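How to plan a first budget for hand-held gripper recording

If you have been asked to put together a shopping list for hand-held grippers and you have never bought any before, welcome, and do get yourself a cup of tea first. I went through all this last September for our little group at Purkatari, and I made enough mistakes that I'd like to save you a few of them.

Start with the hours and leave the catalogue shut for now. Write down how many hours of recording you need by the end of the project and how many people you can really count on to do it. We needed 400 hours. My first sheet assumed everyone could work a full morning without stopping, and Zawadi Odera very kindly crossed that out and wrote in rest breaks, which pushed the whole plan back (she was right, my shoulders agreed with her by lunchtime).

Next, price one complete station. Grippers are sold in pairs, but a pair on its own gets you nowhere. Put down the harness, the head camera, the printed markers, chargers, storage and a table of a sensible height. Our station line for small extras came to £312, and I had originally left it blank!

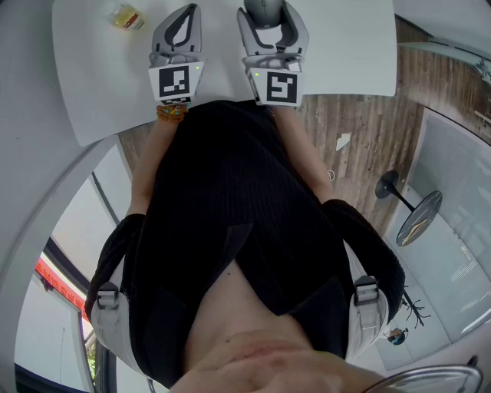
Spend a bit more on the harness than you think you should. Padded shoulders and buckles that adjust easily make a great difference when several people of different sizes share one set, and if you can borrow one for an afternoon before ordering, please do. Deltow lent us theirs and we changed our order the next day.

Then think about objects. Ordinary desk and kitchen things are fine for early tasks and cost next to nothing, so raid the cupboards before you open a new budget line. Keep a small sum back for replacements all the same.

Now the spares. Aisyah Halim's rule, which I have adopted wholesale, is 2 spare fingertips for every gripper and a full sheet of spare markers kept flat in a folder. Ask the supplier how long parts take to arrive — Trostik quoted us 42 days for fingertips, and that one answer decided how many we bought up front.

Last of all, add a line for somebody's time to check the recordings and look after the kit. It is easy to forget and it was our second biggest cost after the grippers themselves.

Contact us | © 2026 Purkatari Workshop Notes | Back to top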